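Bradbridge Toy Library Lending Manual
Section 4: Receiving, Checking and Cleaning Returned Items

4.1 Purpose

This section sets out the procedure for returned toys, games and puzzles at the Andholm and Brorlow branches. It applies to all staff who work at the returns desk. It replaces the March edition in full. Revised 2022-10-07.

4.2 Preparing the returns desk

1. Wipe the desk with the approved surface cleaner and allow it to dry.
2. Set out the returns tray, the loan cards and a supply of white inspection tags.
3. Start the Ingvarsson catalog program and sign in with the branch login. Personal logins are not to be used at the returns desk.
4. Confirm that the date shown in the upper corner of the program is correct. Loans closed under the wrong date must be corrected by the branch supervisor.

Note: The catalog program signs the user out after 17 minutes without activity. Unsaved entries are lost.

4.3 Receiving an item

1. Ask the borrower for the membership card and open the loan record.
2. Match the item number on the label to the number in the record. If the label is missing, search by title.
3. Check the contents against the parts list stored in the record. The borrower should be present for this step whenever possible.
4. Select Close Loan if all parts are present. Select Hold if any part is missing or damaged.
5. Attach an inspection tag and place the item on the cleaning shelf. Do not return it directly to the lending shelf.

Caution: Items with cracks, splinters or exposed metal must be withdrawn at once, even when the parts list is complete.

4.4 Checking shape sorters and inset puzzles

Inset puzzles are stored with every piece seated in the board. They are to be checked with all pieces removed, so that the recesses can be inspected for dirt, food and swelling caused by moisture. Each piece is then returned to its own recess. A piece that must be forced indicates that either the piece or the board has warped.
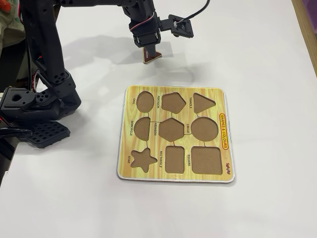
Figure 4-2. Nine-shape inset board, recesses empty.

A missing piece is recorded by shape and by its position on the board, counting rows from the top. The record should read, for instance, "star, bottom row, left." Color alone is not sufficient, as replacement pieces may differ from the original set.

4.5 Cleaning

1. Separate the items by material: wood, hard plastic, fabric, and card or paper.
2. Clean wooden items with a damp cloth and mild soap. Wipe again with clean water and dry with a towel.
3. Wash hard plastic items in warm water. Items with battery compartments are to be wiped only.
4. Place fabric items in a mesh bag and launder them according to the care label.
5. Dust card and paper items with a dry cloth.
6. Leave all cleaned items on the drying rack for at least 4 hours.

Caution: Never soak wooden items or place them near a heater. Rapid drying will split glued joints.

4.6 Missing parts and charges

Borrowers have 2 weeks to return a missing part without charge. After that period, the replacement cost is added to the membership account. The charge for a single item may not exceed 80 percent of its listed value. Requests to waive a charge are sent in writing to Remzi Yalçınkaya, Collections Manager, at the Andholm branch.

4.7 Returning items to the lending shelf

1. Confirm that the item is fully dry.
2. Initial the inspection tag, remove it and file it with the loan card.
3. Change the status in the catalog program from Cleaning to Available.
4. Shelve the item by age group, then by item number.

For items withdrawn from lending, continue with Section 5, Repairs and Disposal.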